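Huststead Building Services
Progress report to the Veltside property office
Cleaning contract, period ending November
Prepared by Amedeo Marino

Work done in this period

The evening crew completed 283 scheduled visits across the Veltside buildings. Three visits were missed, all at the Ondholm annex, when the loading entrance was locked and the night desk did not have the new key. The tenants were told the next morning and the rooms were cleaned the same evening. We have not billed for the missed visits.

Hard floors on the ground level of the main building were stripped and refinished. The corridor by the mail room took two extra nights. The old finish had been laid over dirt in several places and had to come up by hand along the baseboards. Restrooms and kitchens stayed on the daily schedule with no changes.

Window cleaning, inside only, is finished on all floors except the top one. The exterior work is on hold until your office confirms the lift dates with Nechyporuk.

Shared workrooms

The workrooms were added to the contract in the spring and are still the hardest part of it to price. Tenants leave work out overnight, and our instructions are to clean around anything that is on a table. Floors, sinks, door handles and trash are done every night. Tabletops are wiped only when the tenant leaves the green card on the door.

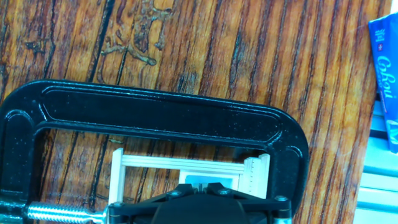
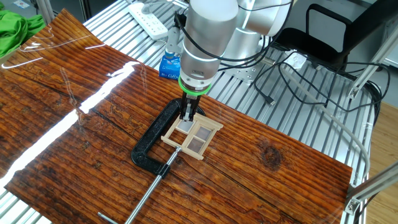 Of the 44 tabletops on our list, most are now getting a full wipe at least once a week. The rest depend on the card, and some tenants have never put one out. Ubaldo Sorrentino has asked if the wipe could be done on a fixed night instead. We can do that, but tenants would need notice from your office first, as the crew is not allowed to move their things.

Inspections

Your office and ours walked the buildings together twice. The average score was 91, up a little from the last report. Points were lost for dust on the upper vents in the stairwells and for streaks on the lobby glass. The vents have been put on the monthly list. The streaks came from a worn squeegee and from one new crew member who was using too much solution - both have been dealt with.

Complaints

Most complaints were small and were closed by the following evening. The one that is still open concerns the smell in the lower restroom at Ondholm. We have cleaned the floor drain and flushed it with enzyme cleaner, and the smell comes back after a few days. In our view this needs a plumber. We sent a note to your maintenance desk and have not had a reply.

Staffing and supplies

Two people left the evening crew and one has been hired. Until the second position is filled, the day porter is covering trash on the upper floors, starting at 4 p.m. Paper towel use is higher than planned in the main building. We are still within the supply budget, but will probably need to move money from floor care to paper goods before the contract year ends.

Needed from your office

Key for the Ondholm loading entrance, two copies.
Lift dates for the exterior windows.
A decision on the fixed night for workroom tabletops.
A plumber's visit to the lower restroom.

Carpet extraction on the second floor is next on the schedule. It will be done over three evenings, starting at the east end, and chairs should be off the carpet by 6 p.m. on each of them.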